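Pildale Equipment Planning Board
Forum index > Capital requests > Robotics laboratory
Topic: Second arm for the Gerirmont room, request for comments before the May submission

e_okoro
Colleagues, the department has been invited to submit one capital request for the robotics laboratory. The draft asks for a second arm, a table to mount it on, and a service agreement of 4 years. The alternative is to keep the single arm and extend our simulation licenses. Comments are requested on cost, floor space and staffing. Please keep purchase price and running cost separate in your replies, as the form has two columns for them.

Youssra Kamel
I support the request in principle. The waiting list for the present arm stands at 9 student groups, and no timetable I have tried will fit them all. I would ask that training hours be entered under running cost. They were left out of the Hetard request and had to be found later from the teaching budget.

T_Etim
I must disagree with the order of events. The layout should be settled in simulation before any supplier is asked for a quotation. We have the Yusuf layout files and they cost nothing further to use. A render from the wrist-height viewpoint is attached, with the arm over the table as currently modeled.

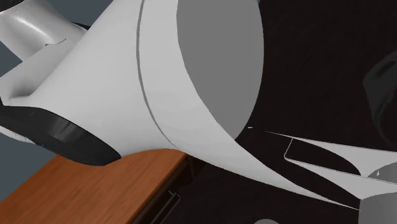
Layout model, close view: arm link above the wood-grain table, drawer handle on the front face.

The table in the model has a drawer front. If we buy a table of that pattern, somebody will want to open the drawer, and the draft makes no mention of access on that side. I would like the clearance measured in the model and the figure put in the request.

Yakubu Ekpo
With respect to Mr. Etim, a close view of this kind does not settle clearance in either direction. One needs the plan view with the full reach drawn on it. I also question whether a domestic style of table belongs in a capital request at all. A bolted steel stand should be priced.

T_Etim
The plan view will be posted. I did not offer the render as a measurement. The stand may well be the better purchase, but its price is not in the draft either.

Tamunoemi Oyelaran
From the finance office: any single item entered without a written quotation will be returned. This applies to stands and tables as well as arms. The room code for the form is 711. Installation and delivery may share a line, but the service agreement may not be added to the purchase price.

Youssra Kamel
May the simulation licenses be renewed under the same request? We would need them whether or not the arm is approved.

Tamunoemi Oyelaran
No. Licenses are recurrent spending and go on the other form.

e_okoro
Thank you. I will revise the draft to show 2 options for mounting, each with its own quotation, and move training to running cost. Mr. Ekpo, please send me the name of the stand supplier you had in mind. The request for a second arm remains as written.

Yakubu Ekpo
Sent by internal mail. My objection to the table stands.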